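Folding Sweaters Without Losing an Afternoon

Filed under: Closets & Laundry
20 Apr 2026

Every April I put the sweaters away, and every April it snows. I can't prove a connection, but people on my street have started asking me to leave the knits out a little longer, and I've decided to take that as respect.

Putting away winter clothes is a dull job that punishes you for doing it badly. Skip a step in spring and you'll meet your mistake in October, when you pull out something with a shoulder bump, a musty collar, or a hole in the exact spot where your stomach is. These are the habits I've settled on after years of meeting my mistakes.

Wash first, even the ones you wore twice

A sweater that smells fine now has sweat, skin and probably soup in it. Moths are fond of all three. Wool gets a cool soak with a small squirt of wool wash, a squeeze (no wringing), and a roll in a bath towel, which you then kneel on like you mean it. Cotton and acrylic can usually go through the machine inside out on gentle. Read the label. If the label was cut out years ago for being scratchy, treat it as wool and be humble.

Dry everything flat, and then give it another day after you think it's dry. The ribbing at the cuffs and hem holds on to water long after the rest has given up, and a damp cuff in a closed bin will perfume the whole bin.

Use the bed

Folding on your lap or in midair against your chin is how you get a sweater shaped like a dumpling. A made bed is the best folding table in the house. It's the right size, it's padded, and the covers have enough grip to keep a sleeve where you put it. A table is easier on the back, I'll admit, but mine is covered in mail.

Smooth the covers before you start. Put the sweater down, straighten the hem, then pull gently at the side seams until the body is square.
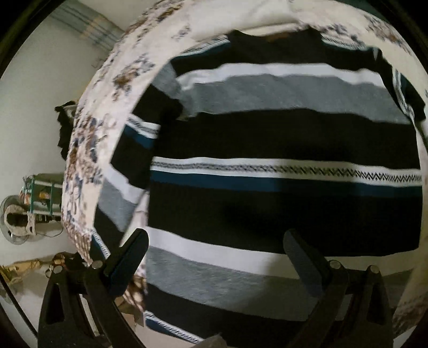

Stripes are a gift at this stage. If the bands run straight from one side seam to the other, the sweater is square, and if they sag in the middle, tug the hem until they behave. The same goes for a row of pattern. Solid colors offer no such help and have to be judged by eye, which in my case means folding them twice.

Sleeves in, then thirds

Fold one sleeve straight across the back, then double it down so the cuff points at the hem. Do the other one the same way. Bring the sides in a little if your shelf is narrow. Then fold up from the hem in thirds. Halves look neater for a week, but the single hard crease across the belly will still be there at Thanksgiving.

My neighbor Boyang Feng rolls his, and claims rolled sweaters take up less space. They do. They also unroll in the bin, quietly, over the summer, and he spends every fall untangling sleeves.

Don't hang them. I know the closet rod is right there. Knits stretch under their own weight, and no one has ever looked good in hanger horns.

Heavy ones on the bottom

Stack by weight with the thickest at the bottom, and stop at five or six to a pile. Past that, the bottom one comes out pressed like a flower. Put whatever you might want on a cold night in July on top, or you'll tear the whole stack apart at eleven p.m. looking for it. Ask me how I know. Better yet, ask Meifang Yuan, who was staying in the guest room at the time.

Bins and bags

I use lidded plastic bins from Luo for wool and old zippered cotton bags for everything else. Vacuum bags are fine for a move, but I wouldn't leave wool squashed flat for six months. Cedar blocks smell lovely and discourage moths a bit, in the way that a stern sign discourages teenagers. Sand them lightly each spring to bring the smell back. Clean clothes and a lid that shuts do most of the work.

Label the end of the bin, not the lid. You're going to stack something on the lid.

Before you close it

Check the elbows and cuffs for snags and fix them now. A pulled loop can be eased to the inside with a blunt needle in a minute or two. I used to pin a note on each one saying "mend," and then in fall I'd read the note, feel guilty, and wear the sweater anyway with the note still on it.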